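Recording bag-opening demos on the two-arm cell: quick guide

Written in a hurry between sessions, so excuse the fragments. Covers the soft bag task only (open, hold, put something in, let go). For rigid boxes use Ilse's page, most of it doesn't carry over.

Last touched in July. If something is wrong fix it, or tell Latrice Schumacher.

What you're making

One episode = one go at the task, start pose to finish pose. Head view, wrist views, joint positions for both arms, gripper widths, and a line of text saying what the task was. Target for the bag set is 500 good episodes before the first training run. Good means passed review, not just recorded.

Before you start

Two people for the first few sessions. One on the leader arms, one on the Plotine screen. After that you can do it alone with the foot pedal.

Wipe the table. Crumbs and threads show up in the wrist view more than you'd think.

Panels behind the table stay bare. No jackets, no tape, no sticky notes.

Lights on full, blinds down. We lost a whole afternoon in spring to a patch of sun crawling across the table.

Check cables by hand. Move each wrist through its full turn and watch the loop under the gripper. If it goes tight, re-route it before you do anything else.

Step 1. Start Plotine

Open a new session, pick "bag_soft" from the task list. Don't type your own task name. We had four spellings of this task at one point and Iason spent two days merging them.

Fill in operator, bag, object. Leave notes blank unless something is odd.

Check every view is live. Wave a hand in front of each one. A frozen view looks exactly like a working one when nothing is moving, and you will not spot it later.

Step 2. Home both arms

Press home on the left, wait, then the right. Not both together, they can pass close to each other in the middle.

If the leader and follower don't line up within a few degrees Plotine will refuse to start. Nudge the leader until the bar goes green. Don't force it.

Step 3. Place the bag

Stand it up inside the work area, handles out, top unzipped. Then vary it. This is the bit people skip.

Turn it a bit every episode. Sometimes square on, sometimes at an angle.
Shift it left, right, nearer, further.
One handle up, one down. Both down. Both up.
Squash it now and then and let it slump.

If every episode starts with the bag neat and central, the policy learns to reach for one spot on the table and falls over the moment the bag has moved. Mirta Gaete's first set was 60 episodes of a beautifully placed bag. It worked on that placement and no other.

Step 4. Approach

Pedal down to record. Wait one beat with the arms still, then go.

Bring one gripper in to steady the side of the bag first. The other comes to its handle or the edge of the opening. Slow down for the last few centimetres. Fabric moves when you touch it, and if you come in fast you push the bag over or drag it across the table.

Don't grab the steadying side hard. Press, let the cloth give a little, stop there.

Keep an eye on the handles. The easiest way to spoil an episode is hooking a finger through a loop without noticing, then lifting the lot on the way out.
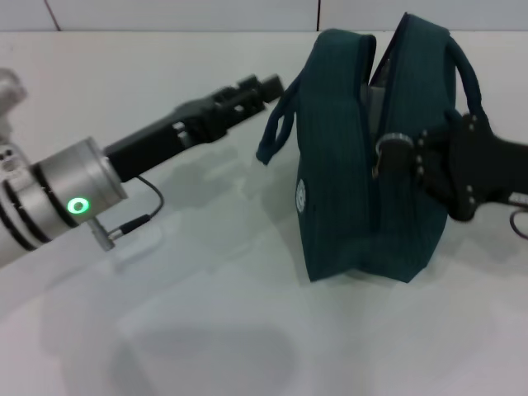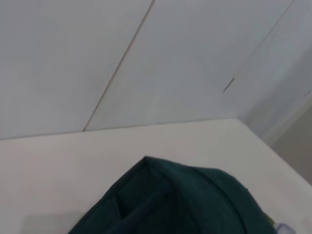 The green bag, first in the head view with both grippers, then low down in a wrist view.

Step 5. Open and hold

Pull the sides apart slowly. You want a gap wide enough for the object plus a bit. Hold still for a second once it's open, the pause gives the model a clear picture of what "open" looks like.

Look at the wrist views while you do this, not just at the table. Your own eyes can see things the policy never will. If you can't tell from the screens where the opening is, the model can't either. Adjust your wrist angle until you can.

Wrist view mostly wall? Normal for part of the approach. Not ok for the whole episode. Tilt down.

Step 6. Put the object in

One object per episode. Pick it up with the free hand, carry it over the opening, lower, release. Dropping from a height counts as a fail, even if it lands inside.

Missed? You have two choices. If you can recover smoothly, carry on and tag it "recovery". We want some of those, they are usefull. If you have to stop and think, end the episode and tag it "fail". Don't delete it.

Step 7. Let go and back off

Open the grippers fully before you move away. Fully. Half open and the cloth catches.

Back straight out, same line you came in on. Return near home. Hold one beat. Pedal up.

Then tag it right away: good, recovery, fail, or junk. Junk is for things like someone walking through, a cable snag, a dropped frame warning. Tag it while you remember, not at the end of the day.

Pace

Take a break after every 60 episodes. Hands get sloppy and you won't feel it happening, but it shows in the joint traces. Jerky starts, overshoot, long dithery pauses.

Swap operators when you can. Everyone has their own habits. Waraporn goes in from above, Iason always from the side, and a mix of both trained better than either one alone.

Review

Someone who didn't record the episode reviews it. Play at double speed, stop if anything looks off. Reject if:

any view freezes or goes out of step with the others
the tag is wrong and you can't tell what it should be
a hand or sleeve comes in
the arm stops for ages halfway through
the text line doesn't match what was done

Of the 3,118 episodes in the store across all tasks, 739 were thrown out at review. Most were frozen views and wrong tags, so most of it avoidable.

Uploading

Sync to Rustotar at the end of the session. Leave the machine on until the tick shows. Closing the lid halfway leaves a broken session folder and you will have to ask Latrice to clear it.

Don't rename folders afterwards. The index goes by name.

Common problems

Bag slides instead of opening. You're pulling with one arm only. Steady harder on the other side, or start with the bag a bit nearer the pressing gripper.

Bag falls over on release. Usually one gripper let go well before the other. Release together, or let go of the handle side first.

Leader arm feels heavy. Gravity setting has reset. Settings, arms, reload profile. Restart teh session afterwards or the old profile sticks.

Gripper width reads zero all the time. Plug not pushed home at the wrist. Stop the arm, hit the brake, reseat it, home again.

Dark cloth looks like one flat blob in the wrist view. Exposure is locked to the white table. Unlock, put the bag in view, wait for it to settle, lock again. Do it before the session, never in the middle of one.

Questions to Mirta or Ilse Meijer. Zip-closing is a seperate task and has its own page, not finished yet.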